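Durneswood Stone Care: Frequently Asked Questions

How often should marble be sealed?
Kitchen counters need a new coat of penetrating sealer every 12 months. Bathroom vanities can go longer. Put a few drops of water on the surface; if the spot darkens within 9 minutes, reseal.

Does sealer prevent etching?
No. Sealer slows the absorption of liquids. Etching is a chemical reaction between acid and calcite, and it occurs on sealed and unsealed stone alike. Lemon juice, vinegar and wine are the usual sources.

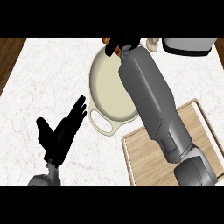 White marble countertop with faint pinkish-brown veining.

Can etch marks be removed?
Light marks on a honed finish can be rubbed out with a 2000-grit pad and water. Polished stone has to be finished at 3000 grit and then treated with polishing powder. Deep marks require a service visit.

Which cleaners are safe?
Use a pH-neutral cleaner or plain dish soap, well diluted. Do not use bathroom descaler, bleach or scouring cream.

How do I treat an oil stain?
Mix baking soda and water to a thick paste, spread it over the stain, cover with plastic wrap and leave overnight. Repeat if a shadow remains.

Do you work on Saturday?
Yes, by appointment. Contact Ulla Bråten at the service desk. There are no Saturday visits in December.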